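Falten finden, zweiter Versuch

Seit Juni schreibe ich an dem kleinen Modul, das im Tuch eine gute Stelle zum Greifen sucht. Die erste Version hat einfach den höchsten Punkt genommen. Das ging schlecht, sobald die Tischplatte spiegelte -- die Tiefenwerte springen dort, und der Planer wollte in die Luft greifen.

Jetzt suche ich im Tiefenbild nach einem Grat und verlange, dass beide Seiten davon abfallen. Eine hohe Falte mitten zwischen den Fingern ist dafür der angenehme Fall. Die flachen Falten daneben sind schwieriger.
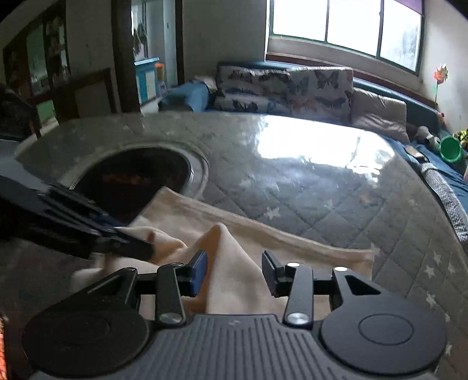

Was noch fehlt

Von 300 aufgezeichneten Griffen ordnet das Modul 41 falsch zu, meistens am Saum. Marleny meint, ich soll die Schwelle pro Stoff lernen. Ich probiere zuerst einen Medianfilter über zwei Bilder, das kostet mich weniger Zeit.

Neueste Beiträge
Flollex: Konfiguration neu laden ohne Neustart
Zwei Arme, eine Uhr
Warum mein Planer zittert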